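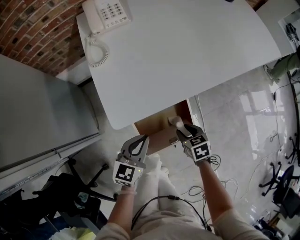 The big white desk and its drawer, with the gray cabinet alongside

Office organizer wanted, part-time, February start

Evaneo is a small archive and records outfit, and we are looking for someone who loves a well-kept drawer as much as we do! We work out of one long brick-walled room, and over the years we've filled it with 3,658 folders, most of them labeled, plus all the odds and ends that come with office life.

Your mornings would start at 9. You'd open the mail, put away whatever got left out the night before and pick up the phone when it rings (yes, a landline, and our clients really do use it). 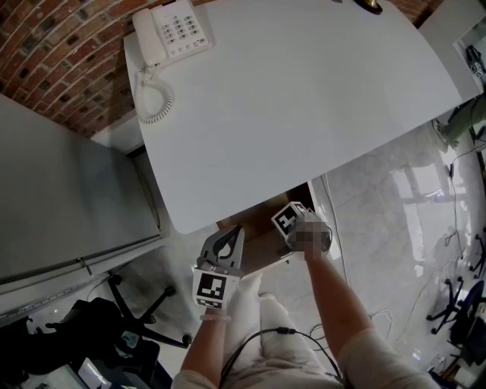
After that the day is pretty much yours to plan. The Petrenko papers need new folders, about 174 of them, and the desk drawers are due for a proper sort: what stays, what moves to the cabinet, what goes in recycling. Sylvie Gauthier set up the current system and will spend your first six shifts working next to you, so you'll have plenty of time to ask questions.

You don't need archive experience. We'd love to hear from you if you like quiet, hands-on work, write clearly on a label and don't mind being on your feet or crouching at a low drawer for part of the day. Some spreadsheet practice is handy, and Boris Kuruc can show you the rest.
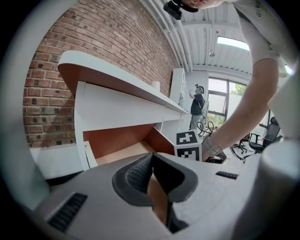

White shelving along the brick wall

To apply, send a short note to Colleen MacPherson at the Evaneo front office, reference 589. Tell us about something you've sorted out and were happy with, at work or at home. A garage counts!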